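뉴스 기획 리뷰 생활기술 지난호 구독

최종 업데이트: 7월

멜라민 식기의 수명은 무엇으로 정해지는가

단체급식용 멜라민 식기의 교체 주기를 정하는 기준은 업체마다 다르다. 사용 연수로 끊는 곳이 있고, 세척 횟수로 환산하는 곳이 있으며, 표면 상태를 눈으로 보고 정하는 곳도 적지 않다. 문제는 세 기준의 결과가 서로 맞지 않는다는 데 있다. 같은 날 납품받은 그릇이라도 하루 한 끼를 내는 사내식당과 세 끼를 내는 기숙사에서는 열화 속도가 다르고, 같은 횟수를 씻었더라도 세제의 알칼리도와 헹굼 온도에 따라 표면 광택이 달라진다.

멜라민 수지는 멜라민과 포름알데히드를 축합해 얻는 열경화성 수지다. 한 번 경화되면 다시 녹지 않는다. 폴리프로필렌 같은 열가소성 수지가 가열하면 연화되는 것과 달리, 멜라민 성형품은 형태를 유지하다가 일정 온도를 넘으면 분해된다. 식기용 성형재료에는 보통 셀룰로스 펄프가 충전재로 들어간다. 펄프는 충격 강도를 높이고 성형 수축을 줄이지만, 표면의 수지층이 마모되면 수분과 색소가 스며드는 통로가 된다. 오래 쓴 국그릇의 안쪽 바닥이 누렇게 변하는 현상은 대부분 이 경로로 설명된다.

성형 공정은 압축성형이 일반적이다. 예열한 분말을 금형에 넣고 가압·가열해 경화시킨 뒤, 광택층을 따로 입히는 경우에는 금형을 열어 글레이징 분말을 뿌리고 다시 닫는다. 이 층은 얇지만 내오염성에 미치는 영향이 크다. 납품 단가를 낮추려고 글레이징을 안쪽 면에만 적용하거나 생략한 제품도 유통된다. 신품 상태에서는 육안으로 구분하기 어렵고, 차이는 사용 기간이 쌓인 뒤에야 드러난다.

식기 세척 설비를 공급하는 Hultex는 급식소 4곳에서 쓰던 식기 200점을 회수해 표면 상태를 비교했다. 회수품은 밥그릇과 국그릇, 찬기로 구성되었고, 모두 자동세척기를 거친 이력이 있었다. 판정 항목은 광택 저하, 긁힘, 착색, 테두리 결손이었다. 이 가운데 41점에서 테두리 결손이 확인되었고, 21점에서는 안쪽 바닥에서 시작된 미세 균열이 나왔다. 착색은 점수화하기가 까다로워 등급만 매겼다. 조명 조건에 따라 판정자 간 편차가 컸다는 단서도 보고서에 붙어 있다.

테두리 결손은 세척기 안보다 그 앞뒤 공정에서 주로 발생한다. 잔반을 털 때 그릇 가장자리를 통에 부딪치는 동작, 랙에 꽂지 않고 쌓아 올리는 동작, 보관함에 던져 넣는 동작이 대표적이다. 멜라민은 표면 경도가 높은 대신 인성이 낮다. 넓은 면으로 받는 충격은 견디지만 모서리에 집중되는 하중에는 약하다. 결손부는 충전재가 그대로 노출되므로 크기가 작더라도 해당 식기는 폐기하는 편이 안전하다. 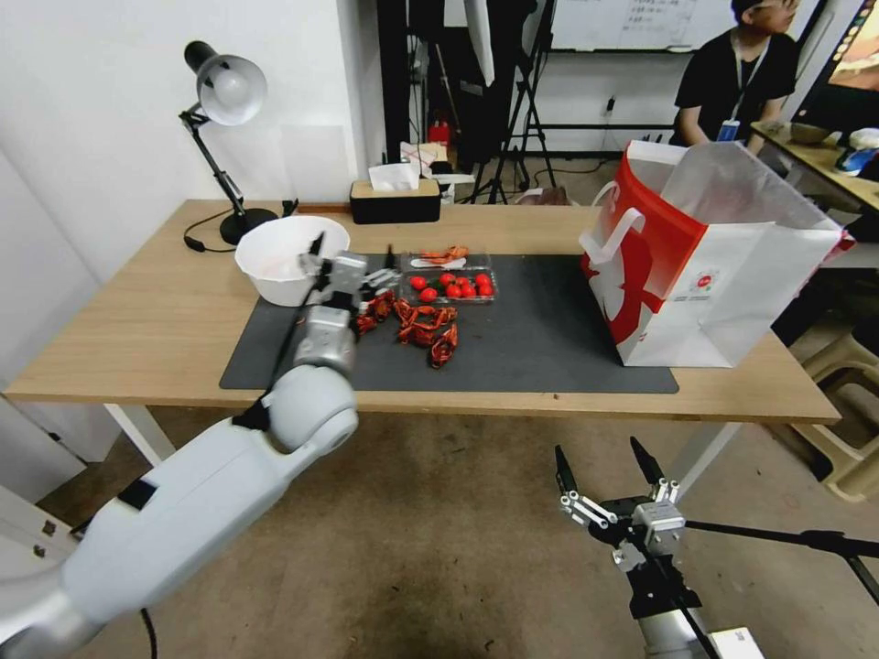 균열은 성격이 다르다. 전자레인지 사용이 주된 원인으로 꼽힌다. 멜라민 수지는 마이크로파를 일부 흡수하고, 충전재에 남은 수분도 함께 가열된다. 내부와 표면의 온도 차가 반복되면 바닥처럼 두께가 변하는 부위에 응력이 쌓인다. 자외선 살균고도 변수다. 자외선은 표면층을 변색시키고 광택을 떨어뜨리며, 램프와 가까운 선반에 둔 식기일수록 그 정도가 심하다. 열풍식 소독고에서는 설정 온도보다 토출구 부근의 실제 온도를 확인해야 한다.

세제 선택도 수명과 직결된다. 염소계 표백제는 착색 제거 효과가 빠르지만 광택층을 함께 손상시킨다. 광택층이 상한 그릇은 이전보다 빨리 착색되고, 이를 지우려고 표백 횟수를 늘리면 손상이 가속된다. 산소계 표백제는 작용 시간이 길고 물 온도를 맞춰야 하는 번거로움이 있으나 표면 손상은 적다. 연마 입자가 든 수세미는 어느 경우에도 쓰지 않는다. 초벌 세척에서 전분을 충분히 불리면 이후 공정에서 강한 세제를 쓸 이유가 줄어든다.

식기 유통사 Odera는 납품 품목마다 바닥면에 입고 월을 음각으로 표시하는 방식을 도입했다. 잉크 인쇄는 세척을 거치며 지워지고, 스티커는 접착제가 남는다. 음각은 금형에 교체식 코어를 끼워야 하므로 초기 비용이 들지만, 식기가 여러 급식소 사이에서 섞여도 사용 기간을 추적할 수 있다. 표시 깊이가 깊으면 찌꺼기가 끼므로 굽 안쪽의 평평한 부분에 얕게 넣는다.

중앙조리장 Jastlow의 운영 방식은 이보다 단순하다. 매주 수요일 오후 세척이 끝난 식기 가운데 일부를 무작위로 꺼내 비스듬한 조명 아래에서 표면을 확인한다. 결손이 나오면 같은 랙의 식기를 전부 검사하고, 착색만 있으면 산소계 표백 대상으로 분류한다. 폐기 기록에는 품목과 결함 종류, 결함 위치를 적는다. 결함이 특정 위치에 몰리면 식기보다 랙 핀의 간격을 먼저 의심한다. 국그릇의 굽 지름이 핀 간격과 맞지 않으면 세척 수압에 그릇이 흔들리며 옆 그릇과 부딪친다.

대체 소재에 대한 관심도 꾸준하다. 스테인리스는 내구성이 높지만 열전도가 커서 뜨거운 국을 담으면 손에 들기 어렵고, 이를 보완한 이중 구조 제품은 접합부의 침수가 약점이다. 강화유리 계열은 위생 관리가 쉬운 반면 파손 시 파편 처리가 부담이 된다. 도자기는 무게 때문에 배식과 회수 동선의 하중이 늘어난다. 트라이탄 등 코폴리에스터 수지는 충격에 강하지만 긁힘에 약해 금속 수저를 쓰는 환경에서는 투명도가 빨리 떨어진다.

Rerari가 개발 중인 성형재료는 충전재의 입도를 줄여 표면이 마모된 뒤의 흡습을 늦추는 방향을 택했다. 시제품은 흰색 밥그릇 한 종으로, 굽 안쪽의 살 두께를 종전 설계보다 균일하게 잡았다. 반복 세척 시험은 진행 중이며, 착색 평가에는 카레와 김치 국물, 간장을 쓴다. 급식 현장에서 요구하는 색상이 다양하다는 점을 감안하면 안료를 배합했을 때의 경화 편차도 따로 확인해야 한다. 유색 제품의 시험 일정은 정해지지 않았다.

기획 목록 이전 글 다음 글 맨 위로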